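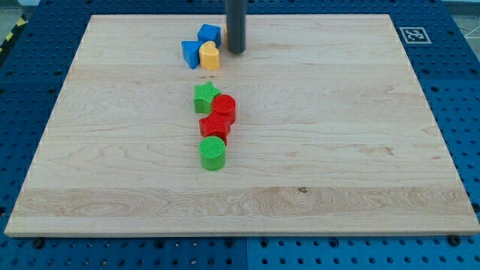
The eel buyers used to come to Clellow by night. They parked behind the old ferry shed, paid in cash and left before light with young eels packed in wet bags. Berenice Gallegos, who grew up two streets from the river, remembers the vans but not anyone asking where they went.

She now runs Dirora, a river campaign with four paid staff. Its work is mostly talking: to netsmen, to hauliers, to the people who book freight at the port of Ayala. Since July the team has held ten evening meetings, and 800 households have been sent a leaflet on how to report a suspicious load.

Evaristo Barajas fished the estuary for most of his life and gave up his eel nets two seasons ago. "The money was good and then there were no eels," he says. He goes along to the meetings because netsmen will listen to another netsman - up to a point. Some still think the rules are aimed at the wrong people.

The campaign's short film, made with the production company Praneo, opens at Clellow village hall on 16 January 2018. It follows one shipment from the riverbank to a cargo shed and has no narrator. Gallegos wanted it shorter. Barajas, who appears in it twice, has not yet seen it and says he may sit near the door.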